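Home Stories Poems Letters Archive Subscribe

The Blue One

My aunt had a rule that you never left a bed unmade in a house you meant to come back to, and I suppose that is why, with the car half loaded and the ferry to Hurnmont leaving at 9:30, I was upstairs fussing with a blanket.

It was the blue one, of course. She bought it in Lernthorpe the winter the pipes froze, from a shop called Cassim that sold mostly buttons and had one shelf of bedding at the back, and she carried it home on the bus in her lap because she didn't trust the luggage rack. It had been on every bed in the house at one time or another. It had been a tent, and a stage curtain, and for one long week in June it had been the sea, with my brother and me rowing a laundry basket across it and shouting at whales.

So I took hold of a good handful and pulled, meaning to bring it up square, and it came toward me all in a twist, the way it always did for me and never once did for her.

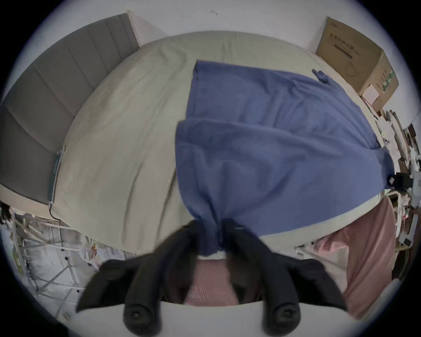
She used to do it in two moves. A lift, a sort of snap of the wrists, and down it would float as flat as a pond, while she went right on talking about the neighbors. I tried the lift. I tried the snap. The blanket came down crooked with a fold across it, and I laughed out loud in the quiet house and began again from the other side.

I don't know how long I was at it. Long enough to hear the car door shut, and then the horn — one polite tap, and a while later one that wasn't so polite. By then I had the top edge nearly straight and was smoothing it with the flat of my hand, slowly, from the middle out, and telling the room about the neighbors, who were new, and had a goat.

We caught the noon ferry instead.

2,342 reads · 509 likes · Share · Save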